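Search the archive
Type and press enter

Speaker notes: Two Grippers, One Bun (the long version)

Filed under: Talks & Slides / Manipulation / Hardware shootouts

February 22, 2018

These are the notes I talked from at the Emton meetup, cleaned up a little. People asked for them so they could argue with me later. Slide numbers are gone because I moved everything the night before.

OPENING

Hi everybody. I'm Inese Jõgi, I work on end effectors at Govach, and I've spent most of the winter picking up steamed buns. (Pause. Somebody usually laughs. If they don't, keep going.)

So the question we started with was pretty boring. We had two fingertip options for the same linkage gripper and had to pick one before the July order. Option one is the stock wedge pad, which we've had on everything forever. Option two is the slim finger that Filtesberg cuts for us. Same body, same linkage, different ends. How hard can that be, right? I figured two weeks.

ASK THE ROOM: who here has swapped fingertips and not redone their tool offset? Hands up. Yeah, me too.

WHY BUNS

We used to do all our comparisons on foam cubes. Foam cubes are great, they forgive everything, and every gripper we ever tried looked wonderful on them. Then Abou Zeid, our customer on the kitchen side, sent back a unit with a very polite note saying it dented the food. Fair enough!

A bun has a soft skin and it sticks to what it's sitting on. It also sits down inside a basket with a rim, so your fingers have to get in there beside it without climbing over its neighbor. That last bit turned out to matter way more than grip force. I'll come back to it.

THE NUMBERS SLIDE

Go slow here, I always rush it.

We logged 2663 grasp attempts over the whole comparison. 1917 of those ended with the bun on the plate and no mark we could see. The rest were drops, dents, or the arm giving up because it didn't like the approach. Please don't divide one by the other and put it in your own slides, because that's both fingertips and every controller setting mixed together, including a really bad week when I had the damping wrong.

If you only look at the middle of the basket, with one bun in there, the two fingertips are a tie. I couldn't tell them apart and I tried. Put more buns in and the wide pad starts nudging whatever's next door. The slim finger slides down the gap. But it also concentrates the squeeze, so the force limit has to come down, and then you drop a few more on the lift. Everything's a trade. You knew that.

CONTROLLER STUFF (skip if running late)

Position control with a hard stop: fine for plates, bad for buns.
Current limit on the gripper motor: better, and it's what we ship now.
Compliance in the wrist as well: nicest by far, but it made the approach sloppy near the rim and I spent ages chasing it.

I'd start with the current limit. Get that boring and repeatable before you touch anything in the arm. I did it in the other order and I'd like those evenings back.

CAMERAS

We compared a wrist view and a head view. The wrist view is fantastic for the last stretch down to the bun. You see the pads, you see the gap between them, you can tell straight away if you're off to one side. What you don't get is context. Get the arm down inside a pot and the wrist camera has nothing useful to say about where the plate is.

The head view is the opposite. Plate, basket, both grippers, lovely. Then the arm reaches in and covers up part of the front bun, exactly when you care about it. We ended up running with both and letting the wrist view win once we're below the rim height. Took 83 lines of config, most of them mine, most of them ugly.

SETUP SLIDES

Leave these two up while taking questions. Point out the fingertips on the first one and the basket on the second. 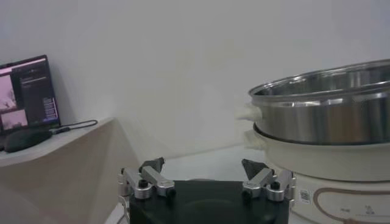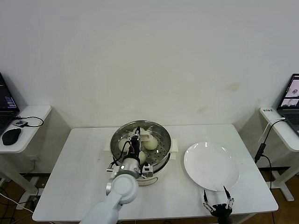

Wrist view first, pads open beside the steamer pot, then the head view with the arm in among the four buns.

IF SOMEBODY ASKS WHICH ONE WE BOUGHT

The slim ones for anything in a basket, wedge pads for everything else. Yes, that means swapping. Yes, I redo the tool offset now.

Also mention: the wrist cable. Leave more slack than you think, check it at full rotation, then check it again with the arm reaching down.

Thanks to the Emton folks for the room and the coffee.

Comments (4)

padraig_m
Did you try a silicone sleeve over the slim fingers? We got rid of most of our denting that way, but they wear out fast.

Inese
We did for a few days! Helped with the dents, but it made the fingers fat enough to bump the neighbors again, so I took them off.

tworedwires
Would love to see the split by basket position. The mixed total doesn't tell me much.

k. osei
Good talk. What rate is the current limit loop running at? I couldn't hear the answer from the back.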